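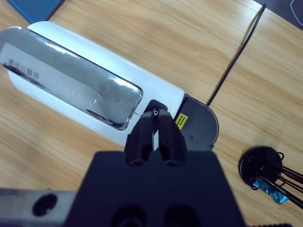 Can you teach a robot a job by doing the job through it? Plenty of shops and labs now work that way. A person moves the robot by hand or from a set of controls, the machine records every motion, and a program learns from the recordings.

The method is old in spirit. Painters in car plants were leading robot arms through spray paths decades ago. What has changed is what happens to the recording. The early arms played the path back exactly, and if the part sat an inch to the left, the paint landed an inch to the right of where it belonged. A learned program looks through its cameras and adjusts.

At Perkport, a small automation shop that handles returned household goods, the day begins at 7 in the morning with two arms and two chairs. Each operator sits behind a pair of hand controls. When the operator squeezes, the gripper closes. When the operator's wrist turns, the arm's wrist turns with it. A task might be picking up a device by one end, turning it over, or moving its cord out of the way. An operator does the same task 40 times before lunch, and puts the object down in a new spot each time.

The new spots matter. A robot that has only seen an object lying straight will reach for it straight. So the object gets laid at a slant, then closer, then half turned, with other things left on the table around it.

Long plastic housings are among the harder items. The shell is smooth and the ends are rounded, so two fingers coming in at a poor angle slide off. A clear window throws back the room lights, and the camera near the gripper sees a bright streak where a moment before it saw a surface. Then there is the cord. A thin black cable leaving the end of a device can go anywhere on the table, and it goes somewhere different every time. In the wrist camera's view on one such pick, the two black fingers reach up to the spot where the clear window meets the dark gray end cap, with a small yellow warning label right beside them. There isn't much room to be wrong.

People who do this work say the first week is frustrating. The controls give little sense of touch, so you learn to read contact from the picture. You watch for the object to shift a hair when a finger meets it. New operators tend to hurry the approach and then stop dead above the object while they think. The program picks up both habits. Perkport asks its operators to move at one steady pace and to throw out any run with a long pause in it.

Hand guiding is the other way in. The operator takes hold of the arm itself and pushes it through the motion, with the motors slack enough to give. You can feel weight and contact, and most people get decent at it in an afternoon. The drawback is that your hands and sleeves end up in the camera's view, where they won't be later. Madigan, which sells a guiding handle for light arms, puts the grip well behind the wrist for that reason.

How many runs does a task need? The shops don't agree. A simple pick from a bare table may come along with 100. Anything with a loose cord takes more, and Perkport plans on 1000 before it lets a new program work a full shift. The runs are kept in a recording tool called Zusen, which lines up the camera pictures with the arm's positions. Someone still has to go through them. A run where the object slipped and was caught again is often kept, if the recovery was clean, so the program has seen how to get out of trouble.

Skallow, a training outfit that rents out operators by the day, started a course in March for people coming off packing lines. The first lesson is clearing a cable from around an object before touching the object. Trainees spend the whole morning on it, and in the afternoon they do it again with the other hand.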